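Setting Up a Sorting Tray

A shallow tray keeps small parts together while you work. It takes 5 minutes to set up.

1. Clear the table and wipe it down. Let it dry before you put anything on it.

2. Wash the tray in warm water with a little dish soap. Run a cloth along the inside of the rim — dust collects there.

3. Set the tray down on the side of your working hand. Turn it at an angle so you can reach the far end without leaning.

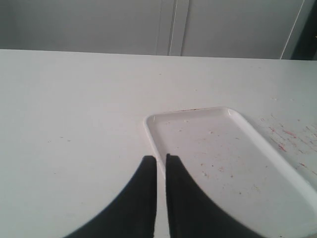 White plastic tray with a low rim, set diagonally on the table.

4. Leave some bare table next to the tray for the piece you are working on.

5. Put parts in from the far end first. Keep the larger ones toward the back and screws near you.

If the tray slides, put a damp paper towel under it. A thin rubber mat works too — cut it a little smaller than the base.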